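Chapter 2

Folding on the Sofa: Soft Surfaces and Sports Kit

Most books on housework assume you own a large, clear table. The authors have visited a good many homes while writing this one, and the large, clear table was generally under a bicycle helmet, a tax return and somebody's tea. The folding was being done on the sofa. We have decided to begin there.

A padded surface behaves differently from a hard one. Press down to sharpen a crease and the cushion sinks politely away from your hand. The front edge is rounded, so a sleeve left near it will slide to the floor the moment you turn round. 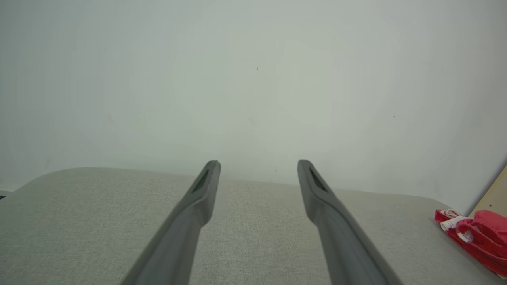

A woven cover does have one thing in its favour. It grips a little, and a shirt laid on it tends to stay where it was put, which cannot be said of a polished table. Before starting, brush off the crumbs. There will be crumbs.

2.1 Shirts in two colours

Football shirts and their relations are awkward for a beginner. The cloth is slippery, and the coloured panels draw the eye along seams that have nothing to do with where the fold should go. Ignore the stripes. Find the shoulders, lay the body flat, and smooth from the collar down with the side of the hand. 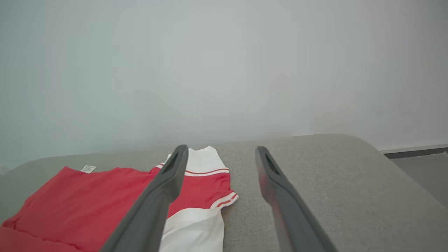
Sleeves come next. Bring each one across the back until the cuff lies level with the middle of the shirt, then fold the side in after it. Ribbed cuffs are thicker than the rest and make a lump if both end up in the same spot, so set one slightly higher. Printed badges should finish on the outside, where they won't stick to themselves in a warm cupboard.

2.2 The heap

Sooner or later the reader will meet kit that has arrived as a heap, with no clear top or bottom. Pick a corner of hem, lift it, and see what follows. A drawstring is a good clue. So is a label. Shaking the thing hard and swearing is the traditional method, and we do not rule it out.

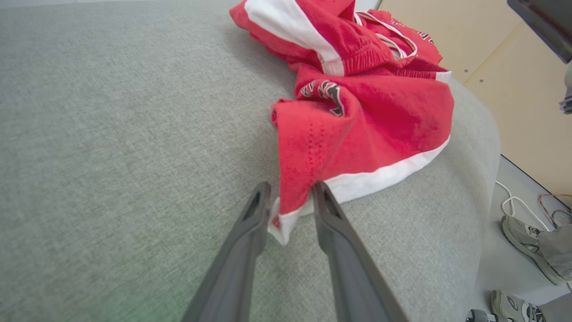
Renji Nakajima objects that hems are the wrong place to begin, and that anyone with sense goes looking for the waistband or collar first and lets the rest hang. Sibel Tuncer agrees with him, but only for shorts. The exercises for this chapter allow either approach, provided the heap is gone by Monday.

We use cookies to improve your reading. Accept / Manage settings

Related chapters
Chapter 1: Sorting, and Other Arguments
Chapter 3: Socks
Chapter 4: Fitted Sheets, with Apologies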